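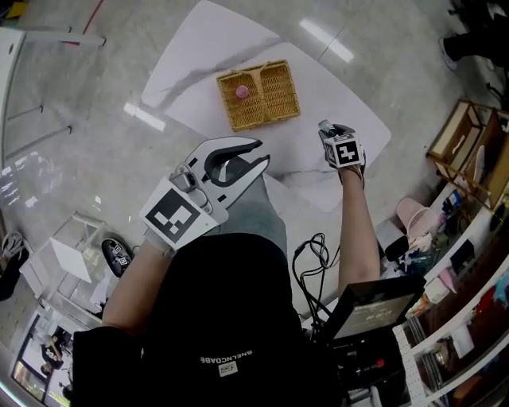 By the Climdale Workshop Reviews desk
Posted May 22, 2022 | Filed under: Robotics, Data kits

Brindel Hand Kit review: two months with a hand-held gripper

The Brindel Hand Kit is a gripper you hold in your hand and use to record pick-and-place demonstrations for training a robot arm. You do the task yourself, the kit logs the motion, and the arm learns from the log. We bought ours in April at the full price of $1,163 and have used it most working days.

What you get is the gripper with two curved white fingers, a set of printed square markers, the cables and a small recorder with a screen. Spare finger pads are extra, at $145 a pair. I think one spare pair should be included at this price.

Setup

The manual covers setup in four pages and three of them are clear. The calibration page is not. It tells you to show the marker cube to the camera "until accepted" and doesn't say how far away to hold it. We had the best luck at arm's length, over a plain light tabletop, with the cube turned slowly.

In use

Our standard test is a small pink ball and a divided wicker basket. The ball goes from one compartment to the other, then back. It sounds easy, but a ball rolls if the fingers close off center, and the basket wall hides it from the camera at low angles. Out of 132 recorded runs, the software accepted 116. Most of the rejected ones were my fault for covering a marker with my wrist.

The black pads inside the curved fingers grip well. They held the ball without squashing it and did fine with boxes and soft packets. Thin flat things such as cards are hard to get off a table.

The gripper is comfortable for half an hour. After that I felt it in my forearm. I wear a thin glove on the gripper hand, and it helps.

The cables are the weak part. They are long enough, but they tangle and pull when you turn to the side. The Naltik kit we tried last year runs on a battery and is easier to move around with, though its marker tracking dropped out more often.

Support

I wrote to Brindel twice. The first answer came in a day, the second took nine. Wada, the reseller we ordered through, replaced a bad cable with no argument.

Verdict

Good fingers, good tracking, poor cable layout. Buy it if you work at one table. If you record in several rooms, wait for a wireless version or look at the Naltik.

Score: 7 out of 10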